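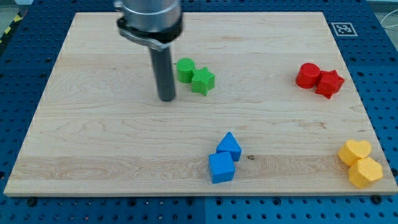 Hi all, back from the open day at Clultau and my feet are killing me, so forgive the rambling. I got there a little after ten, and the parking lot was already full (they'd told us to expect 800 people through the doors, and I believe it!). I spent most of my time in the arm hall, which is where I'd tell anybody to start. The table I liked best had colored blocks on a wooden board, set out in pairs by color, with the gripper hanging down over them on one skinny dark finger. The green cylinder and the green star were touching, and so were the two red ones, and I stood there trying to figure out how you'd nudge one without dragging its buddy along. I asked the woman running it and she laughed and said that was her whole year.

Now, to the question from last week:

> Is the Clultau day worth the drive from Erndale if you've
> already seen the Solheim one? We went to Solheim in the
> spring and it was mostly videos and a coffee line. I'd be
> bringing two kids, 9 and 12, and the younger one gets bored
> fast. Also, can you get close to anything or is it all
> behind glass?

Yes, worth it, and I say that as somebody who also sat through the Solheim videos. You can get close. There's a yellow line on the floor at most of the stations and you stand right at it, no glass, except for the big palletizer at the back of the hall, which is fenced off (good, that thing moves). The staff talk to you the whole time and don't mind dumb questions. I asked plenty.

For the 9-year-old, go to the blocks first. Kids were calling out colors and shapes and arguing over which one they'd go for. The 12-year-old might like the Prodesberg booth better, where they let you drive a small arm yourself with a hand controller. You get 2 minutes each and the line was long by lunch, so do that one early. I dropped everything I picked up.

One gripe: the talk upstairs. The room holds 36 and they don't take names, so I missed the first one and had to hang around for the second. It was decent, mostly on how they test parts. They said one of their grippers had done 3,000 grabs before they swapped the pads, and they passed a worn pad around so we could feel it.

Food is a truck out front, cash or card, and the dumplings are good. They're doing another one in September. I'm planning to go and I have room in the car from Erndale if anybody wants to split gas, just write me off list.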